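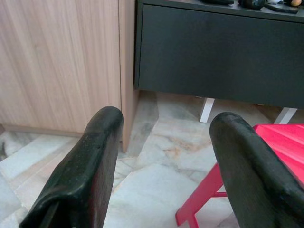 The light cabinet and the dark one, and the floor in front of them.

Goroto dehumidifier review: nine months in a damp ground-floor unit
By Lise Zacharias
May 14, 2021

I bought the Goroto last August, at the end of a wet winter, after finding mould on the back of a pair of boots I had worn the month before. The unit is in Niduldale, on the low side of the street, brick, with a bathroom that has no window. Every winter I have lived in it the bedroom glass has run with water in the mornings and the towels have never quite dried.

The machine cost me $400 including delivery. There are cheaper ones and I had one of those first, a little plug-in thing from Maes with a tank the size of a coffee mug. It collected water, but it made no difference that I could notice to the room it was in. I gave it to Amber Dierckx downstairs, who keeps it in her linen press and is happy with it, so it might suit a cupboard.

Setting up
The Goroto comes upright in its box and the manual says to leave it standing for a while before switching on. I left it overnight. The castors were already fitted. There is a tank, a washable filter, a drain hose in a plastic bag and a manual in very small type. The hose is short. It will reach a floor waste if the machine is parked right next to it, and otherwise you will be buying a longer one from the hardware shop. Mine stays in the bag most of the time.

You choose a target humidity with one button and a fan speed with another. The other settings are a laundry mode, which runs flat out until you stop it, and a timer I have used twice. After a power cut it goes back to its standard settings and doesn't remember yours, so check it if the clock on the oven is flashing.

How well it dries
The first week I emptied the tank morning and night. After that it dropped off to once a day, and over summer I put it away except for the sticky fortnight after Christmas. Now that the nights are cooler it is back on most evenings.

The bedroom windows have been the clearest change. There is still a line of wet along the bottom of the glass on the coldest mornings, but I wipe it with a face washer and that is the end of it. The wardrobe no longer smells. The mould on the bathroom ceiling I had to clean off myself, obviously, and it has come back once in the corner over the shower, where I don't think any machine would stop it with the exhaust fan as weak as it is.

I bought a separate humidity meter because I didn't trust the display. The two disagree, with the Goroto always reading drier. I go by the meter and set the machine lower to suit.

Drying clothes
Laundry mode is better than I expected. I put the clothes horse in the bathroom, shut the door and point the louvre at the middle rail. Shirts and underwear are done by bedtime if I start after lunch. Jeans and anything with a hood need the night. If you have a dryer you won't care about any of this. I don't, and there is no room for one.

Wilma Smits, who has the same model in a weatherboard place up the hill, says hers takes much longer. She runs it in a big open room with the clothes spread along the wall, and there are gaps under her doors. A small closed room makes a lot of difference.

Noise
On low it sounds like a range hood on its lowest setting a room away. On high it is too loud to watch television beside. The compressor also cuts in with a thump every so often, and for the first month that woke me. Now I run the machine in the living room with the bedroom door open and sleep through it. Hard floors make the thump worse. A rubber mat underneath helped a bit, though the castors don't roll well off it.

Where to put it
It wants clear space on all sides and that is the hardest thing in a unit this size. I tried it beside the couch, where it blew on people's ankles, and then in the hall, where it blocked the linen press. In the end I moved furniture around. The dining table folds, so it can come out of the way when I am not eating at it. 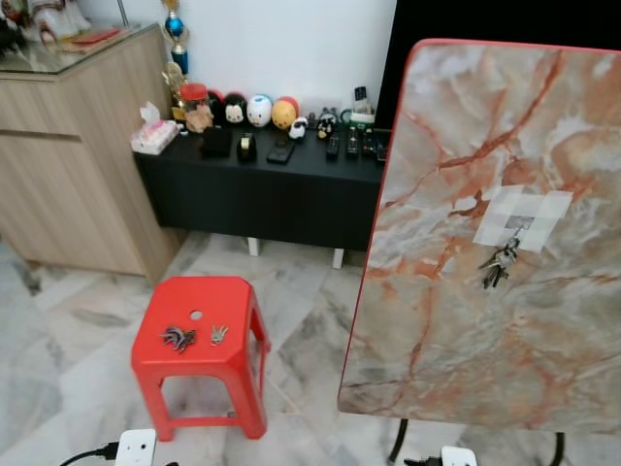
Folding table with the marble-print top and red edging, keys hanging against it.

The machine can then go out on open floor with the air blowing along the room. It is light enough when empty to lift over a door sill. Don't try that with a full tank. The tank slops, and the handle on top of the body is placed too far back to keep it level.

Cleaning and upkeep
The filter slides out of the back and rinses under the tap. I do it every second weekend and it is always grey with lint from the washing. The tank is harder. It has a narrow opening with a float in one end, and you can't get a hand in there to scrub. I use a bottle brush and white vinegar. If it is left with water in it for a few days it gets a slimy film, so empty it before you go away.

One fault so far. In March the float stuck and the machine reported a full tank when it was dry. Tapping the side freed it. I emailed the seller and had a polite answer from Karlijn Mulder offering a new tank if it happened again. It hasn't.

Power
My bill went up over the worst of last winter and spring, and I can't say how much of that was the Goroto and how much was the heater. I do run the heater less. A dry room at 23 degrees feels warmer to me than the damp one did. When I am only airing the bathroom after a shower I give it 40 minutes with the door closed and turn it off.

Would I buy it again
Yes, at the same price. I would like a wider tank opening and a longer hose, and a display that told the truth. If your place is damp from a leak or a blocked gutter, get that fixed first - Wilma Verschueren across the road ran one of these for a whole winter against a cracked downpipe and got nowhere until the plumber came.

Good: dries a closed room well, laundry mode, easy filter, rolls properly on bare floors.
Not so good: compressor thump, short hose, fiddly tank, loses its settings when the power goes off.

Spare filters are sold through Ukar, in packs of 2. I have a pack in the cupboard but the original is still going.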